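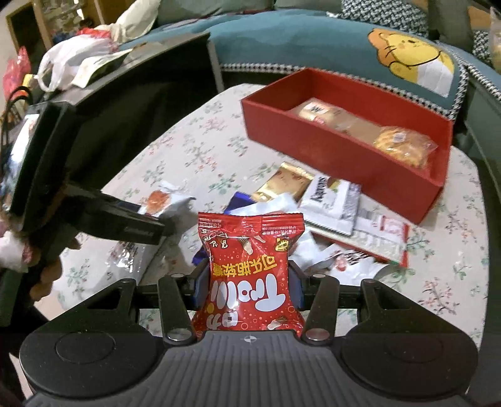

Trolli cola bottle gummies, labeled in Chinese.

Aileen Bautista wants me to believe that a stranger can pick my snacks better than I can. She has been in the mystery box business for seven years, most of them as a buyer for Vultier, and she has clearly heard every objection I brought with me to the coffee shop in Plirthorpe.

"People say it's random," she said before I had my notebook open. "It's planned. Somebody sits down and plans it."

Planned by whom, and with what in mind? The monthly box from Vultier promises "a taste of somewhere else" and mostly delivers candy, chips and crackers that a good import grocery would sell you off the shelf. I asked Bautista what the subscriber was paying for.

"The choosing," she said. "And the surprise. You'd pick the same three things every time. I know, because I would too."

I do pick the same three things every time. I like them. I said so, and she laughed and stirred her coffee for a while.

When I asked for numbers she gave me some, though fewer than I wanted. Vultier started with 50 subscribers and had 600 by the end of its first September. How many of those stayed past their second box? She said the company doesn't share that. I asked whether she knew it herself. "I know it," she said, and left it there.

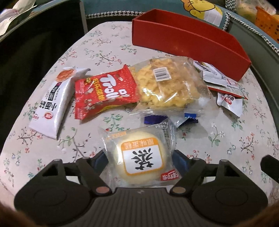
The part of the job she talks about most happily is the testing. Every product that might go in a box gets eaten by people who don't work for the company, usually in somebody's home, and usually for free. There's no scoring sheet and no glass of water between bites. Snacks get scattered over a pale floral tablecloth and people reach for whatever they like the look of, and Bautista says that reaching tells her more than any form would. It probably does tell her something. What it tells her is which wrapper people notice first, and I'm not sure a wrapper is what I'd be paying for.

"But you eat with your eyes," she said, when I put this to her.

You do, for the first one. I asked how often a product that tested well got complaints once it went out, and she thought about it properly, which I appreciated. Sour things, she said. Anything sour does well at a table with other people around and badly when you're by yourself on the couch with the whole bag. She has stopped putting more than one in a box.

We got onto price. The usual complaint about mystery boxes is that they're a way to clear slow stock, and a rival service, Lahlou, spent much of last year fending off customers who said they'd been sent bags close to their best-by date. Bautista wouldn't talk about Lahlou. She would say that Vultier sets its own limit at 5 weeks before the date on the pack and that she has thrown out good stock to keep to it.

"I hated doing it. My mother would've killed me."

Could I see the rule written down somewhere? It's internal, she said. A lot of things at Vultier are internal.

I also asked about the little cards that come with each box, the ones with a paragraph on where a snack is from and who eats it. Some read to me like they were written by a person who had never been there. She didn't argue. The cards are done last, in a hurry, and she would drop them if it were up to her. "Put the price of each thing on the card," she said. "I've asked. That would be useful."

It would. It would also let subscribers add it up.
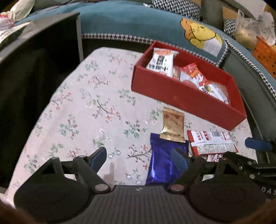 Maricel Yap thinks I'm being hard on them. She has taken the box for two years and told me she has never once added it up and doesn't plan to, because her kids fight over who gets to open it and that is worth the money to her. Her one gripe is size. The packs have been getting smaller, she said, and "you finish it before you've decided if you like it."

I took that back to Bautista by phone. She agreed that the packs were smaller and said the makers had shrunk them, which makers certainly do. She also said that smaller packs let her fit in more kinds, and more kinds is what people ask for in the survey. Both of those may be so. They also happen to keep the shipping weight down, and when I mentioned it she said, "Well, sure."

Before we hung up she offered me a free month. I turned it down and asked her for the name of her favorite import grocery. She goes to Ultidholm, two blocks from the coffee shop, open until nine, and she buys the same three things.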